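Search products Enter keyword Go

Home Bedding Sheets Pillows & Covers Storage Care Help

Corkach Flower Print Sheet, Light Blue
Item 700
Sold by Lumanlan Bed & Linen

Light blue sheet, small flower print. White and yellow flowers, a few leaf shapes between them. Cheerful without being loud. One of our steady sellers and back in stock now after a long gap, sorry to everyone who wrote in asking.

Everyday sheet. Not a hotel sheet, not a guest-room-only sheet. For the bed that gets slept in, sat on, and used as a folding table whenever the laundry comes up. Most beds, in other words.

What you get

One sheet, bottom sheet only. Pillowcases are seperate, see Pillows & Covers. Limit of two sheets per order while stock is short. If you need more for a rental or a dorm, write to us first and we will see what's in the back.

Sizes: twin, full, queen. No king in this print. We have asked.

Measure your mattress before ordering. Length, width, and depth, with the topper on if you use one. Don't go by the name of the size on an old label -- older mattresses can be way off.

Color and print

Blue is on the pale side. Screens vary, so if you are matching curtains or a wall ask for a swatch. Free, takes a few days, plain envelope.

Goes well with pink. We sell it next to the Rullard comforter in pink for exactly that reason and lots of people end up taking both. Also fine with plain white or cream pillows. Navy looks good against it. Red is a bit much for some people, up to you.

The flowers are scattered over the cloth, so there's no border to line up when you make the bed.

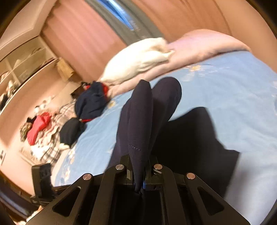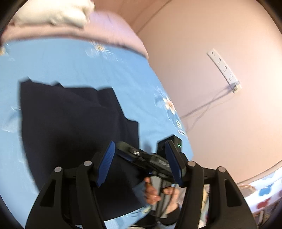

Light blue print on the bed in both, dark clothing fabric laid over it, pink bedding at the far end.

Hirkilley Home Supplement -- Issue 2 -- Page 52

Using the bed to fold

We get asked about this more than you would think. Dark clothes on a light sheet, does it matter? Some notes from Felicidad Manalo, who runs our care desk and has answered most of the mail on it.

Dark on light is good for folding. You can see the edges of a navy or black shirt right away against pale blue, sleeves too, and any lint you missed. Dark on dark you are just guessing.

Make the bed first. Pull the sheet snug at the corners, push the comforter up toward the head end, and you have a decent flat area to work on. Lay the garment face down, smooth from the middle out, sleeves in, then fold up from the hem. Nothing fancy.

New dark clothes are the one thing to watch. Unwashed navy, black or red can rub off on pale cloth, more so if damp. Wash them once or twice before you leave them lying on the bed overnight. Same goes for bags with colored trim or straps. If you do get a mark, see below.

Keep the basket or the pile on the floor side, folded things up by the pillow. Folded goes on the shelf when you're done. Felicidad says to do it the same hour or it ends up on the chair, and then it's there till March.

Washing

Wash before first use, by itself or with other light blues.
Cool or warm, not hot. Hot fades the yellow first.
Mild detergent. No bleach, incl. the "color safe" kind, we have had mixed results.
Tumble low or hang. Take it out promptly and shake it or the creases set.
Iron if you must, medium, on the back.

Dye marks from clothing: rinse cold right away, soak in cold water with a little detergent, wash again. Do not put it in the dryer until the mark is gone. Heat sets it and then there's not much anybody can do.

Wrinkles

Yes it wrinkles some. Light lines across the open parts after a night, or wherever somebody sits. Smooths out by hand mostly. If you want a sheet that stays flat all day, look at the Rullard plain weave instead, heavier, costs more, only comes in white.

Fit against a wall

If one long side of your mattress is up against the wall, pull it out a bit to tuck that side, then push back. Trying to tuck it from above with one hand down the gap is how seams get torn. Check for cords and power strips along that wall before you shove the bed back in.

Returns

Unwashed, in the bag, with the slip. We pay return postage if we sent the wrong size, you pay if you changed your mind. Washed sheets we can't take unless there is a fault -- pulled seam, misprint, hole. Send a photo of the fault and your order number and you will hear back in a day or so, longer around the holidays.

Small differences in how the flowers fall are not a fault. The cloth is cut from a roll so every sheet starts at a diffrent place in the print. One corner may have a full flower and the next only half of one.

Often bought with this

Rullard comforter, pink
Corkach pillowcase, white
Corkach pillowcase, light blue print (low stock)
Hirkilley open shelf unit, white, for the folded stuff

Pickup

Order by 2 p.m. for next-day pickup at the Lumanlan counter. Side door, ring the bell. Bring the order number, a name alone isn't enough as we have several customers with the same one.

Questions about sizes or swatches go to the care desk. Questions about delivery go to the shop, not the care desk, they can't see the van schedule.

Page last updated: March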